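# Gallent Stoneware Dinner Plate, 11 inch

Sold by Millum. Our notes, not the maker's. 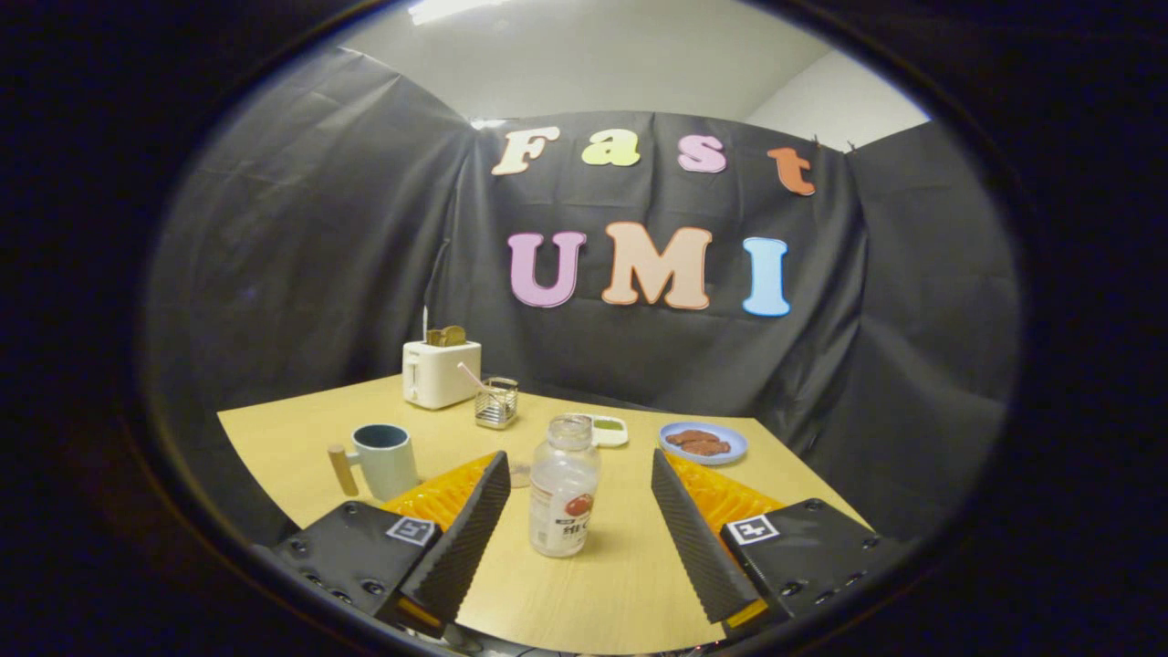
## What Gallent says

Gallent calls this plate "chip-proof" and "safe for every kitchen." We don't repeat the first claim in our listings. It's stoneware. Drop it on tile and you will be sweeping.

The second claim holds up better, with limits:

- **Dishwasher:** yes. Expect the matte glazes to pick up gray knife marks over time. A cleaning paste takes most of them off.
- **Microwave:** yes, but the rim gets hot before the food does.
- **Oven:** Gallent says yes. We say only if you start with a cold oven, and never straight from the fridge.
- **Broiler or stovetop:** no.

## Glazes

Two are in stock, Neagu (matte, speckled) and Planano (glossy, off-white). Neagu varies a lot from plate to plate. The maker describes that as "character." If you want a set that matches, buy Planano.

## Size and weight

Each plate weighs 737 grams on our scale. The catalog says less. Measure your cabinet before ordering, as the lip flares out and older cabinets may not close.

## Ordering

Item 3899. Sold in pairs only. Gallent promised single plates in April and we are still waiting, so please don't plan around them.

Breakage in shipping is replaced if you write within a week and keep the box. Questions about glaze matching or wholesale go to Wafula Obura at the Millum order desk.

Stock last checked Mon 23 October.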